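About Plornik

Plornik sells things to put other things in. Trays, baskets, wire racks, drawer dividers, the odd box with a lid that fits. We also go into offices, studios and spare bedrooms and sort out desks for people who have stopped being able to find theirs. Both halves of the business began at the same kitchen table, which was a mess at the time and has since been sold.

The name doesn't mean anything. We wanted something short with a web address going spare, and by the time we had thought of it the kettle had boiled twice and we were tired. People ask whether it's Slovenian. It isn't, though a Slovenian customer once told us it sounded like a small tool for removing gravel.

What we sell

The shop carries 600 lines, down from 900 two years ago. The missing 300 were mostly acrylic. We had a phase of clear acrylic, as did everyone, and learned that a see-through drawer shows you exactly how many dead batteries you own. What stayed is the stuff we'd use ourselves: open baskets you can see into, shelves you can move with one hand, hooks that hold more than a tea towel.

Our house ranges are these.

Oner is for single items that need a home of their own. Key dish, glasses stand, the tray for the thing you always put down and never pick up. Pronounced "one-er". We have given up correcting the courier.

Moussa is the kitchen and pantry range. Mostly baskets and tins, plus a bread bin that took us three goes to get right and is now so popular we resent it slightly.

Zirer is the desk range and the one that pays the rent. It covers risers, paper trays, cable clips and small shelving, and comes in black, white and a green we were sure about in May and less sure about by the time it arrived.

Desk visits

A desk visit takes a morning or an afternoon. We turn up, ask what you do at the desk, and then watch you do something else at it. Most people say they write. Most people eat, open parcels and look for a charger. We plan for the eating and the parcels.

Everything comes off the top first. It goes on the floor on a sheet (bring your own if you're particular) and gets sorted into what you used this week, what you meant to use, and what belongs to somebody who left. The third pile is generally the biggest. We don't throw anything out without asking, and we don't make faces, or we try not to.

After that, things go back slowly. You'll be told you can have fewer pens than you'd like. You'll be allowed one sentimental object, two if one of them is useful. We leave you with a sketch of what lives where, which you'll ignore for the first fortnight and then quietly find in a drawer.

We can work with the furniture you've got. If you do want new, we'll measure up and tell you what fits, including when the thing that fits is made by somebody else.

How we think a desk should start

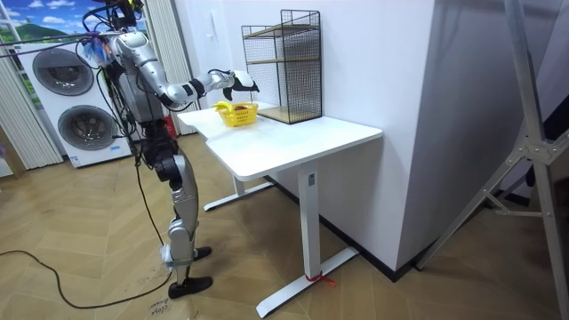

A desk should start with somewhere to put food, on the grounds that food will be put on it regardless. We'd sooner give lunch a fixed address than find it behind the monitor in spring. An open-weave plastic basket does the job very well, and a yellow one with a banana poking over the rim and a round red fruit beside it is hard to lose under paperwork. Keep it at one end, and put anything tall towards the back against the wall, like the black mesh organiser with its two light wooden shelves. Then leave those shelves empty for as long as you can bear. It won't be long. A shelf with nothing on it acts on the average household like an unguarded plate of chips.

Where we are

We work out of a unit with a shop at the front and a packing room behind. The shop opens at ten. The packing room opens whenever the first of us gets the shutter up, and the shutter has moods. There's parking for two cars, or for one if the van is in, and the van is usually in.

You're welcome to come and handle things before you buy them. Bring the measurements of your shelf or drawer, in centimetres, taken from the inside. We say this on every page of the site and keep a tape measure by the till all the same.

Returns are accepted for more than 2 months if the item is clean. Baskets that have had onions in them count as yours.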